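Call for participants: Stedham Snack and Soft Drink Diary

Stedham is looking for adults to keep a diary of what they drink and snack on between meals. The diary runs for eight weeks, beginning in July. You keep it at home, on paper or on your phone, and come to our office for two short visits. We are not testing a diet and will not ask you to change what you buy or eat.

We want to hear from people who drink a lot of soda and people who have one a month. Most of our past diaries were filled in by people with an interest in nutrition, and their answers did not look much like the rest of the town. If you have never counted a calorie, please apply.

What the diary covers

Each entry is for one drink or one snack taken outside of breakfast, lunch or dinner. You write down what it was, the size of the container, how much of it you finished, the time, and whether you were alone or with other people. There is a space for notes, which you can leave blank. Most entries take less than a minute.

Drinks include soda, juice, iced tea, energy drinks, flavored water, coffee with sugar or syrup, and milk drinks. Plain water, plain tea and black coffee do not need to be written down. Snacks include chips, crackers, candy, cookies, nuts, ice cream and fruit. If you are not sure whether something was a snack or a meal, write it down and mark it with a question mark.

If you share a bottle or a bag, record only your own part. A guess is fine. The diary has drawings of glasses and bowls in different sizes that you can use for this.

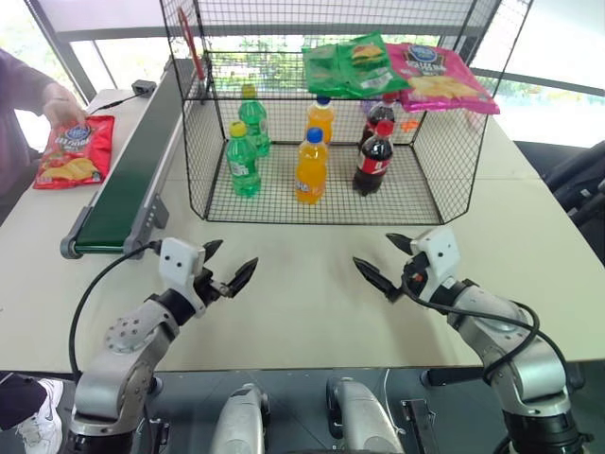 Bottled sodas in green and orange.

Who can take part

You can apply if you:
are 18 or older
live within 25 miles of the Stedham office
expect to be at home for most of the eight weeks (a trip of up to one week is fine)
can read and write in English well enough to fill in a short form each day
are not taking part in another food or drink study

We cannot take people who are pregnant, people who have been told by a doctor to follow a special diet, or people who work for a food or beverage company. Only one person per household can join. If more than one of you wants to apply, decide between yourselves who it will be before sending the form.

You do not need a smartphone. The paper diary and the phone diary have the same questions, and you may switch from one to the other at the halfway point if you find you picked the wrong one. Please do not keep both at once, as we then have to work out which entries are doubles.

The two visits

The first visit lasts 45 minutes. We go through the diary with you, fill in two practice entries, and ask about your usual shopping: where you go, how often, and who does it. We also measure height and weight. You can say no to being weighed and still take part.

The second visit is at the end and lasts 30 minutes. You hand in the diary and answer questions about how it went, including any days you missed. Missed days are normal. Leave them blank and start again the next day. Do not fill them in afterward from memory.

Both visits are at the Stedham office, in the Alemayehu Building, second floor. There is an elevator. Parking behind the building is free for visitors, but you need to give your plate number at the front desk. The Route 2 bus stops across the street. Early morning and evening times are available. Children are welcome to come along, though we have no one to watch them while you are in the interview.

Payment

Participants who finish the diary and come to both visits receive $204. It is paid as $100 after the first visit and $104 after the second. If you stop before the end, you keep the first payment. Payment is by check or prepaid card, and you choose which at the first visit. We do not pay for the snacks and drinks themselves, so there is no need to keep receipts.

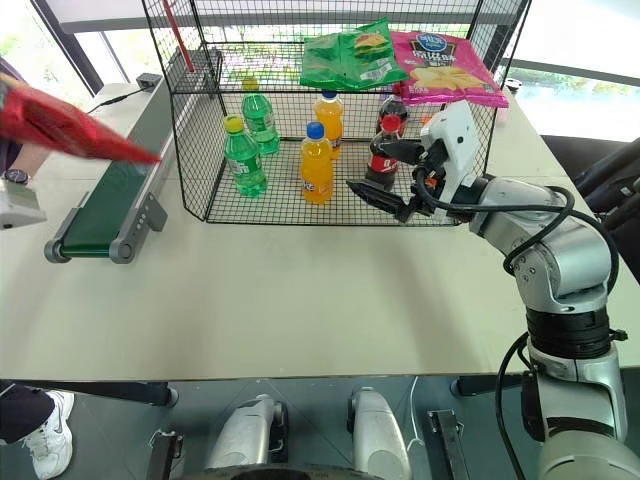
Zinash Belay, on keeping last year's diary: I did it on paper and kept it on the fridge with a pen tied to it. The first week I forgot all the ones I had in the car. After that I put a few blank slips in the glove box and copied them in at night. The afternoon ones were the ones I noticed. I didn't think I had a soda every day at three, but it was there on the page. The interview was easy, and the check came when they said it would.

We have added slips like these to this year's paper diary. They come in a small pad that fits in a pocket or purse.

What happens to your answers

Your diary is given a number, and your name is kept in a separate file. Only the project staff can open that file. Results are reported for groups, never for single people. When the project ends, the names are deleted and the numbered diaries are stored by our partner, Drustance, for five years. We do not sell or share contact details, and you will not get any advertising from taking part.

You can leave at any time without giving a reason. If you want your entries removed, tell us before the second visit and we will destroy them.

A summary of the findings will be mailed to everyone who asks for one. It usually takes us about a year to get that far.

How to apply

Pick up an application at the front desk, or call and ask for one to be mailed to you. The form has two pages. Question 6 asks how often you drink soda, and there is no right answer to it. Fill in the part about visit times even if your schedule may change, and put down at least two times that would work.

Return the form to:
Snack and Soft Drink Diary
Stedham
Alemayehu Building, Room 546

Forms can also be left in the locked box next to the elevator on the ground floor. Please do not put forms in the Imer mailbox, which belongs to another office and is only emptied once a week.

We will call you within two weeks of getting your form. If we cannot offer you a place, we will ask whether you would like to go on the waiting list. People on the list are called when someone drops out before the first visit.

Questions about the diary, the visits or access to the building can be left with the front desk, and a member of the project staff will call you back.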